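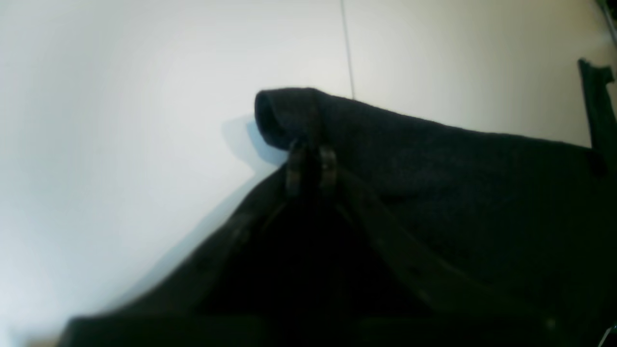 Dec 3, 2021 - Aravena room, second long session on the shirt task

Writing this up with a cup of tea before I forget the order of everything, so apologies to whoever reads it after me, as I know I go on a bit. The plan for the day was to get the whole group through the black T-shirt exercise on both arms, and then see whether the policy trained on last week's recordings was worth keeping for the Patov entry. We managed the first and made a decent start on the second.

For anyone joining from the Lomura evening class: the Patov rules ask for one T-shirt, laid out and folded in half lengthways, inside 90 seconds, with no hands on the table once the clock is going. Left and right always mean the robot's left and right. We lost a good quarter of an hour to this last time, with two people cheerfully fixing opposite arms, so please do stick to it in your own notes too!

We now have 107 demonstrations that I'd call clean. Silvana Figueiredo went through the earlier ones with me over lunch and we threw out the ones where the operator let go halfway and had another go at the grasp. I was sorry to lose a few of them (some were rather elegant apart from that), but the model was learning the hesitation along with everything else, and you could see it dithering over the cloth like somebody choosing a biscuit.

The students began with the corner pinch on the left arm. What I'm after is a small fold of cloth lifted just clear of the table, and no more than that. If you take a big mouthful the corner goes thick and the fold never lies flat afterwards. Ezequiel Vallejo has the nicest touch for it and I've asked him to record the next batch so the others can watch his wrist angles. 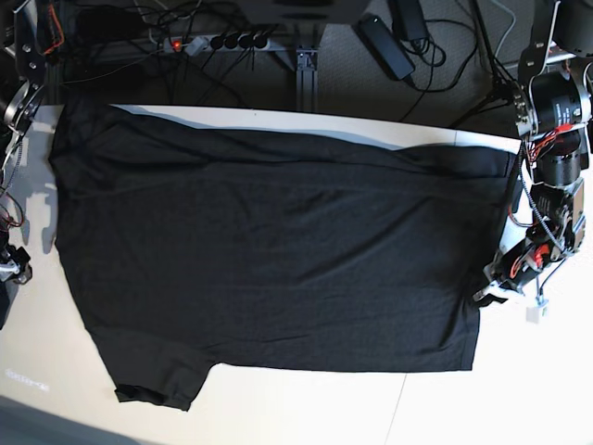

## Both arms at once

I had been putting this part off. Lifting with two grippers is where the shirt stops behaving like a sheet of paper and starts behaving like a shirt, and the beginners find it quite a shock. The usual trouble is that one operator raises their side early, the cloth twists on itself, and then neither of them can tell which edge they have hold of.

We tried it with a spoken count first and then without. With the count was better by a long way. Silvana suggested that the person on the right arm should always lead and the other should simply follow, and that took most of the arguing out of it - I'd like to make it the house rule. The other thing that helped was setting the garment down and starting again as soon as it bunched up between the grippers.

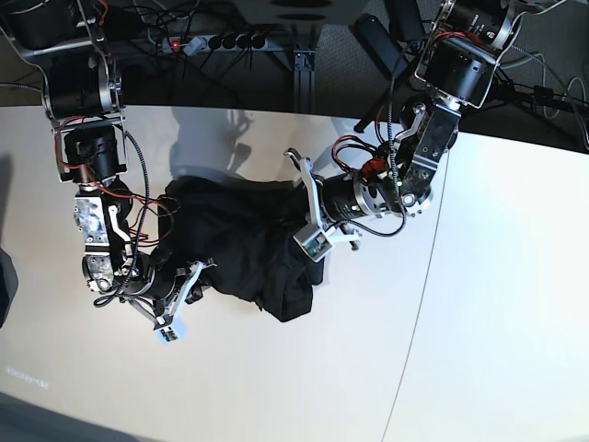 It does feel wasteful to stop a run when both grippers have a good hold, and I understand why people want to shake it out in the air. I did let one pair try, and we all enjoyed it, but a shake is very hard to repeat and I don't want any in the training set. Save those in the folder marked "play", please, where I am always happy to look at them.

## Training run

Started from the Kirden checkpoint again and gave it 3,000 steps on the new set. The loss came down smoothly and then sat there. I set off 11 trial runs and wrote the times in the back of the blue book. The early part of each run was much calmer than last week, and the time mostly went on smoothing, which it does slowly and with great care, bless it.

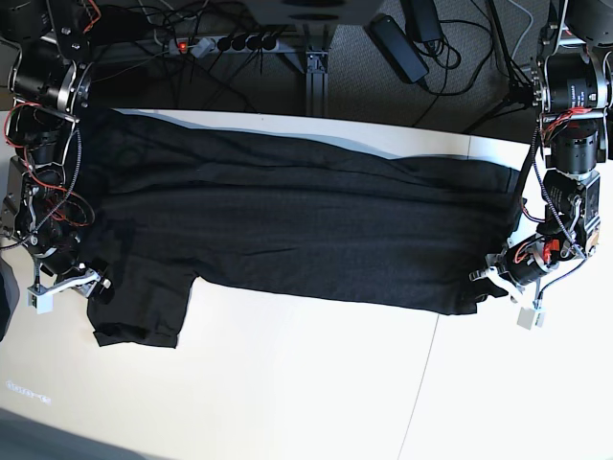 Smoothing is what I want to talk about at the start of next session. We have been saying "flat" as though everyone meant the same thing by it, and the labels show that they don't. My own view is that shallow creases along the length can stay, and a fairly straight upper edge is good enough to start a fold from. The sleeve hanging down at the lower left is another matter, as it sits well below the rest of the body and will stick out of any fold we make, and the bunching near the right end ought to be dealt with before the left gripper lets go. I'd label a layout like that as "stretched, not ready".

To do:

- Agree the wording for "stretched" and "ready", then relabel
- Ezequiel to record corner pinches, slow ones first
- Ask Silvana for her list of rejected runs so that I can copy it in here
- Try a shorter smoothing phase from the same checkpoint
- New batteries for the stopclock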